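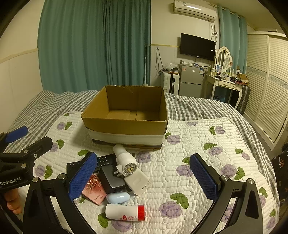

Wanpen Bunnag wrote back after the first run of this talk that she sorts on the bed too, and that the job goes faster when the box is open before anything comes out of the drawers.

Slide 1. Packing up one room. Start with the small stuff. On the bed: remote, charger, power adapter, earbud case, a tube with a red cap, the pink book with roses on it. Pause here. Ask who has a pile like it at home.

Slide 2. The box. Empty cardboard box goes behind the pile, within reach. Chargers and adapters first, flat on the bottom. Tubes and bottles in a bag of their own. Books down the side. Remote last, on top, so the TV still works on the final night.

Slide 3. What stays out. Earbuds, papers, one charger. They go in the small suitcase.

Slide 4. The Le Roux move in March. 59 boxes, and the one marked "cables" was opened first. Tell the story short. Skip it if we are past the halfway mark.

Slide 5. Labels. Room, contents, date, on two sides. Hand out the Stovis label sheets now (300 printed, back table).

Questions. Curtains and fridge get asked every time. Fridge: emptied and unplugged the day before. Curtains come down last.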